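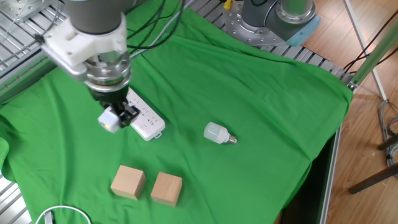

*Fig. 1 – Gripper over the power strip, Clarkden bench.*

## 4. Handing a bench task to the arm

Bench staff no longer place small parts by hand at this station. Your job is set-up, watching and sign-off.

1. Smooth the green cloth by hand and lay the power strip on it. Keep cables clear of the arm's path.
2. Set the two cubes side by side. Start the Huanca program at 10 per cent speed and watch the gripper as it comes in over them.

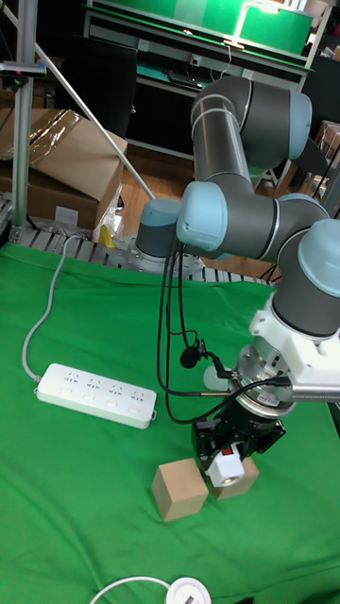 3. Check the bulb is lying on its side, clear of the cubes. Stay outside the arm's reach.

> **Caution:** Press stop before reaching in – even to straighten the cloth.
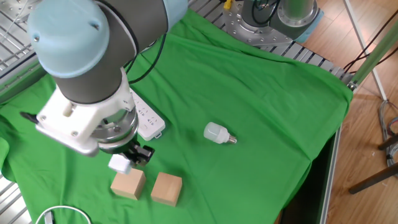
4. Watch the plug line up over the end socket. If it looks off-centre, stop and call Sunita Agarwal.
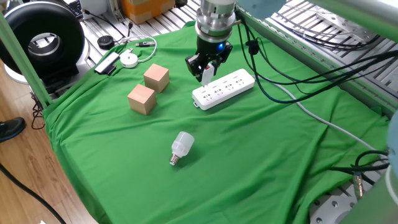

### 4.1 Sign-off

Enter the run in the Busitz log. Staff moved off hand placement do their retraining with Giuliana Condori.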